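Smart switch and relay checklist, yearly check

For homes with wall switches, plug-in relays, shutter motors and LED controllers run by an Ollov hub. Go through it once a year, or after any work on the wiring. We do ours in January. The notes under each item come from our own rounds in Barkberg and Nevell.

Before you start

[ ] Breaker for the circuit is off and labeled.
[ ] Circuit tested dead at the switch box with a tester that was tried on a live outlet first.
[ ] Hub backed up and the backup saved somewhere other than the hub.
Comment: the app will still show a relay as "on" for up to 90 seconds after the power is cut. Go by the tester.

Relays behind wall switches

[ ] Relay sits in the box without being forced. Cover plate closes flat.
[ ] No bare copper outside the terminals.
[ ] Terminal screws tight. Pull each wire lightly.
[ ] No browning on the case or on the wire insulation.
[ ] Load on each relay is under the rating printed on its case.
Comment: bathroom fan and heat lamp in the Nevell house were both on one relay. Together they were over the rating. Split onto two. Marked as fixed.
Comment: two of the older boxes are too shallow for a relay and a three-way switch. Leave the relay out or fit a deeper box.

Plug-in modules

[ ] No space heater, kettle or iron on a plug-in module.
[ ] Module is not warm to the touch when nothing is drawing power.
[ ] Not plugged into a power strip that is itself switched by another module.
Comment: we found a freezer on a schedule left over from a Christmas tree. Schedule deleted.

LED controllers and power supplies

[ ] Supply is 12 volts if the strip is 12 volts. Read both labels.
[ ] Strip draws less than the supply can give, with room to spare. Ours is a 100 watt supply and we stop at 90.
[ ] Supply has open air around it and is not buried in insulation.
[ ] No cut ends of strip touching metal.
Comment: kitchen run passed. Stairs run had a loose connector, which made the bottom step flicker. Replaced.

Shutters and gates

[ ] Up and down can't both be powered at once. Try pressing both.
[ ] Motor stops at the top and bottom by itself.
[ ] Gate reverses when it meets a box placed in the way.
[ ] Manual release works and the key is where it should be.
Comment: gate failed the reversing test the first time. Force setting was too high. Lowered and tested again, passed.

Hub, network and accounts

[ ] Hub and devices on current firmware.
[ ] Default passwords changed on every device that has one.
[ ] Old phones and former tenants removed from the account.
[ ] Remote access off if you don't use it.
[ ] Lights still work from the wall with the router unplugged.
Comment: the Yilma bridge drops its time zone after a long outage, and the porch light then comes on at noon. Check the clock.

Record for each item: pass, fixed, or open. An open item on a live circuit stays switched off at the breaker until an electrician has seen it.

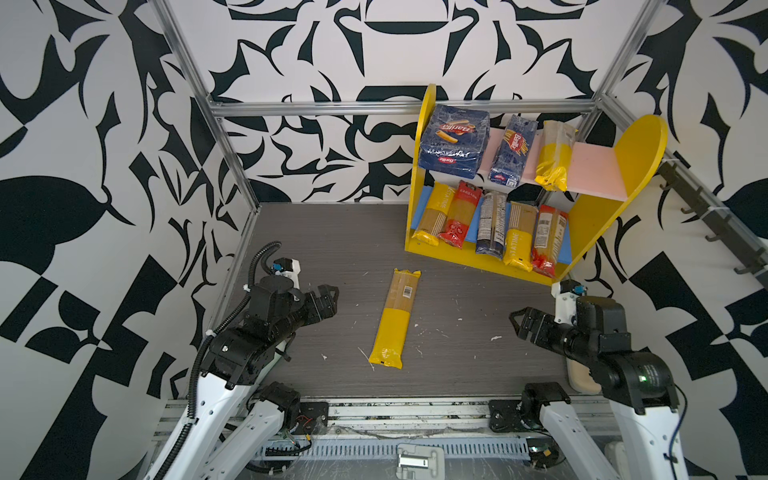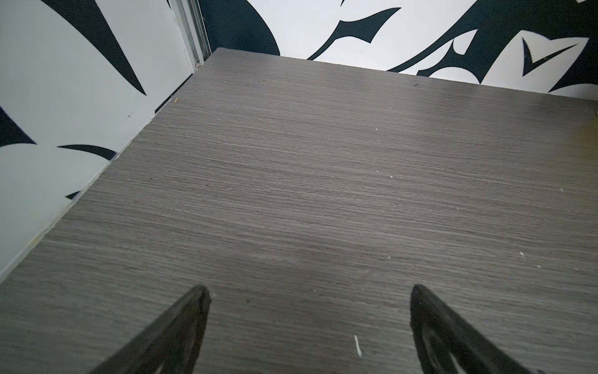
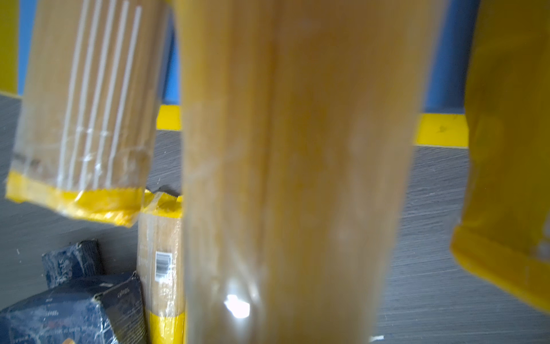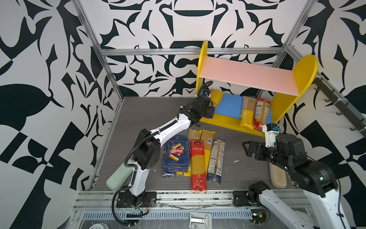
Can I use a smart relay with no neutral wire in the switch box?

Only if the relay is sold as a no-neutral model, and most of those work with lights and nothing else. They let a small current pass through the bulb at all times, so very small LED bulbs may glow or blink when off. Don't use the ground wire as a neutral.

Shared 12 times | 3 comments

shutters_and_dimmers
Good list. I would add a line for the smoke alarms if they are tied to the hub. Ours had been offline since October and the app only showed it three menus down.

Nevell reader
What do you do about a garage opener that has a 400 watt motor? The relay I bought gives its rating for lights and a much lower one for motors.

stairlight
Go by the motor rating. If the motor is over it, have the relay switch a contactor. Mine has been set up that way since last spring with no trouble.

Contact | Copyright Barkberg Home Controls | Back to top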